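Cendach > Papers > Handling and Grasping > Failure Reports > Section 4

4. What went wrong with the cups

I should say at the outset that we did not plan a section on failure. The paper was going to be a tidy comparison of two training recipes on the cup task, with a short note on limits at the back. Then the policy we'd trained in January started crushing cups, and it did so in a way that took us far longer to understand than the comparison itself, so the note has grown into this.

The task is easy to state. Paper cups sit in a double holder with wire rails, and they have to be taken out, put down on the table and put back, using two grippers. We collected 1,000 demonstrations by hand at the Ukine lab, with a person holding one gripper in each hand (Figure 4), and passed them to the Thongsuk arm for training and testing.
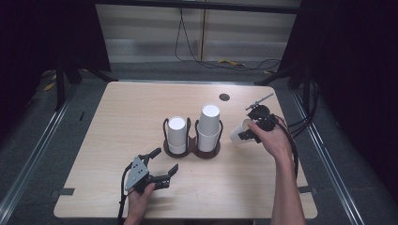

Figure 4. Demonstrating the cup task with two hand-held grippers. A cup is held on its side in the right gripper, next to the holder.

4.1 The fault as we first saw it

On the arm, the first few grasps looked lovely. Then the right gripper would close on a cup and simply keep closing. The wall folded, the rim went out of round, and the next move - lowering the cup over a stack - jammed against the wire. In one test block of 22 trials we lost 2 cups to a full crush, and several more came back too bent to nest. The arm itself stopped safely each time, I'm glad to say, but on both crushes it stopped with the fingers still shut, and someone had to reach in and free them. I didn't like that at all.

My first guess was the stacks. Nested cups are packed rim on rim, and pulling the top one away needs a firmer hold than moving a cup that stands by itself on the table. I thought the policy had learnt the firm hold and was using it everywhere.
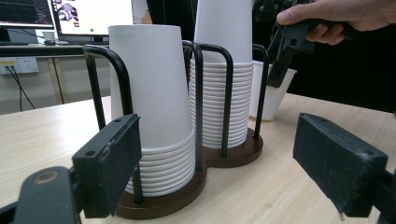
It was a decent guess and it cost us a fortnight. We split the demonstrations into stacked and single cups, trained again on each half, and got crushing from both. If anything the single-cup model was a bit worse, though with so few trials I wouldn't lean on that.

4.2 The real cause

What gave it away was a plot of finger width against time. In the demonstrations the width stops changing once the fingers meet the cup, and the person goes on squeezing a little, which the width signal can't show. The Thongsuk controller was taking the recorded width as a target and then adding its own fixed margin on top, a Hullau default meant for rigid parts. A thin paper wall gives way under that. The margin had been there all along! We'd never noticed it on the wooden blocks we used for setting up.

Pad wear made things messier. Worn pads slip sooner, so demonstrators squeeze harder, and the recorded width creeps down over a long session.

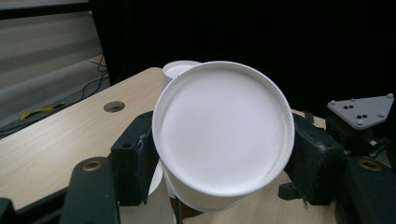
We now zero the width on a bare closed gripper before every session and set the margin to nothing for paper goods. We also changed the stop behaviour, so that after a fault the fingers open slowly once the operator presses release - no more reaching in. With those changes the same 22 trials gave no full crushes. One cup did come out slightly dented, and I still can't say why.

Recent in Failure Reports
Cable snags during two-handed collection
When the emergency stop holds on too tightly
Width drift in low-cost parallel grippers
Notes on soft pads and paper goods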